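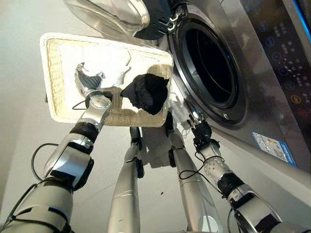

Home Reviews Laundry About

Porwood woven tray, one month in
23 Oct 2018

I bought this in September to replace a plastic hamper the size of a bathtub, on the theory that a smaller basket means smaller loads. My socks have not read the theory.

It's a shallow rectangular tray, tan wicker with a cream rim, and it tips nicely toward the door of a front loader. The weave is fine enough that sweaters come away unsnagged, which my old one never managed. Capacity is another matter. A couple of shirts look very elegant in it. A set of sheets looks like a rescue operation - I made 2 trips and dropped a pillowcase on both.

No handles, either. Porwood calls this "clean lines." Four stars, and I've kept the hamper.

- Wen-hsiung Tsao

200 shares 2 comments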